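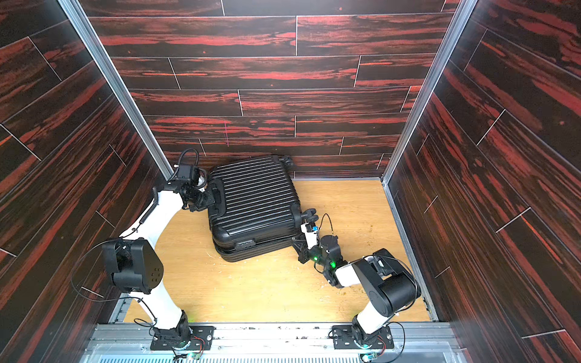
Can't you just be glad they signed something, a reader asked me last night, after I posted that the Skenddale agreement between Mersha and Marnitz looked thin. Fair question. I'll try to answer it properly, so this will run long.

I'm glad nobody is shelling the Wuder road this morning. I was also glad last spring, when nobody was shelling it for most of a month, and there was no agreement then at all. So gladness doesn't tell me much about the paper.

The paper is 8 pages. I've read it in the English version the Mershan foreign ministry put up, and then in the version Marnitz put up. They don't match. Most of the differences are small. The ones on troop lines are not small.

Mersha's text says forces will "withdraw from" the Wuder heights. Marnitz's text says forces will "be reduced on" the Wuder heights. Anybody who has followed this border knows that those words are the whole fight.

Both governments have been asked which text is binding. The answer from each was that the original is binding. Neither has published the original.

People keep telling me this is normal and that the translators will sort it out. Maybe. Translators didn't pick "reduced on" by accident, though, in a document that lawyers on both sides went over for weeks.

Now the annexes. The agreement mentions 2 of them, one on the map and one on prisoners. Neither is public. We're being asked to cheer a border deal with no map in it.

I asked the Marnitz press office when the map would come out. "At the appropriate stage." I asked what stage we were in. No reply, and I've stopped refreshing my inbox.

Somebody is going to say secret annexes are how serious diplomacy gets done. Sure, sometimes. They're also how the last deal got done, and that one fell apart when each side's army turned up at the same bridge with a different map in hand.

On the monitors. The headline everywhere is 500 observers on the Wuder line. I've seen it written as "500 observers deployed." None are deployed. The text says a mission of "up to" that size "may be invited."

May be invited by whom? By both parties, jointly. So either capital can stop the mission by doing nothing at all. No veto, no ugly vote, no statement. Just an invitation that doesn't get mailed.

And who pays? The text says costs will be "the subject of further discussion." I've read a lot of agreements and I can't remember many happy endings that started with that phrase.

To the person who replied that the mission already has an advance office in Skenddale: it has a room in the hotel where the talks were held. I don't doubt the people in it are hard at work. The hotel is a day's drive from the line.

Reply from someone in Mersha, which I'll paraphrase since they asked me not to quote: the crossing at Wuder did open, their aunt went through it, and who am I to sneer from a desk.

I'm not sneering at the aunt. The crossing opened for foot traffic in the mornings, and families who hadn't met in years met. If that's all that ever comes out of this, it's still something, and I hope it stays open. I'd want my own family to use it fast.

But look at what the order says. The crossing runs on a permit from the district commander on each side, and the permit can be pulled "for operational reasons" with no notice. It isn't part of the agreement. It was opened alongside it, as a gesture. Gestures can be taken back before lunch.

Trucks still can't cross. That matters more than the photos of the handshake. The market towns on the Mershan side lived on Marnitz grain and fuel, and right now all of it goes the long way around. Ask a shopkeeper there how the peace is going and you'll hear about the price of diesel.

A quick word on the handshake, while I'm at it. Lovely handshake. It was followed by two separate press conferences in two separate rooms, at the same hour, so that no reporter could sit through both. I don't think that was a scheduling mix-up.

At one, the deal was "a full return of our land." At the other, the deal was "a freeze that gives up nothing." I would like to believe in a deal that both of those describe. I can't work out what it would look like on the ground.

The kindest reading, and I've heard it from people I respect: the blur is on purpose. Each government needs to sell this at home, so each gets its own words, and the real understanding sits in the annexes. Give it time, keep the critics away from it, let it set.

I take that seriously. It has worked elsewhere. It works when both leaders are strong enough at home to quietly accept less than they announced. Neither of these governments is in that spot. Marnitz votes in October.

Which brings me to the calendar. The first pullback is due "within the season." There's no date. I've asked what a season is. Mersha's people told me it means before the snow. Marnitz's people told me it means what it says.

If you're running for office in Marnitz, "before the snow" is a very handy deadline, as it falls after the vote. You can be the party of peace in September and the party of the heights in November. I'm not saying that's the plan. I'm saying the text was written so that it could be.

Several replies now calling me pro-Marnitz and several calling me pro-Mersha, so let me be rude to both.

Mersha says it has nothing to hide on the heights and then keeps every reporter off them. My request to go up has been "under review" since before the talks began. The review seems thorough.

Marnitz says its artillery has gone back to barracks. Maybe so. The only pictures we've been given show trucks on a road, and the road could be any road in the district, heading either way.

The disputes clause is my favorite. If the parties disagree about what the deal means, they will "consult." If consulting fails, they will "consult at a higher level." And then the clause ends. There's no court, no outside panel, no referee, nothing after the higher level.

Compare that with the section on the signing ceremony, which covers seating, flags, the order of speeches and the wording of the banner. You can tell where the time went.

And yes, the agreement lasts 5 years and renews by itself. I've seen that pitched as proof of long-term commitment. Read one paragraph down. Either side can leave by sending a letter. The letter takes effect when it's received.

Someone asks whether the prisoners are at least coming home. I don't know, and I don't want to guess about other people's sons. Lists were traded in Skenddale. Both sides confirm that. Each says the other's list is incomplete. Families I've written to on the Mershan side have heard nothing from their own government, good or bad.

If there's one thing I'd push on this week, it's that. You don't need a map to release people. You don't need observers or a season. It could be done tonight by phone, and it would tell me more about what each government means than the whole text does.

Question about the sponsors. The governments that hosted the talks are calling this their success, naturally. Fine, let them. I'd feel better if one of them had put down money for the mission, or offered to hold the signed original, or said out loud what happens to a side that cheats. I've looked through their statements for any of that. Lots of "welcome" and "encourage."

Another reader says I'd have been sceptical of every peace deal in history. Possibly! I'd have been wrong about some of them and pleased to be. I was wrong about the winter truce at Wuder, which I gave a week and which held until the thaw. You can find the post, I left it up.

What would change my mind, then, and I mean this as a list I can be held to. Publish the original. Publish the map, even a bad one. Mail the invitation to the observers. Let one truck through.

Any of those and I'll come back to this thread and say so. I'm not asking for all of them.

What won't change my mind: another joint statement, a visit, a phone call described as "warm," a stamp. There is apparently going to be a stamp.

Update, 4 in the afternoon is when the Marnitz briefing usually starts, and it hasn't, so I'll add a correction in the meantime. I said up top that the two English versions differ mostly in small ways. A reader who went through them line by line points out that the water section differs too. Mersha's text gives the Wuder pumping station to a joint office. Marnitz's text gives it to "the competent authority."

I missed that, and it's a big miss. The pumping station feeds the fields on both banks. Whoever the competent authority is, they'd be deciding who gets to plant.

Asked both ministries who it is. Mersha: the joint office, obviously. Marnitz: the matter is clear from the text.

Briefing's been pushed to tonight. I'll pick this up then if there's anything in it. Replies are open, be decent to the people in there who live near the line.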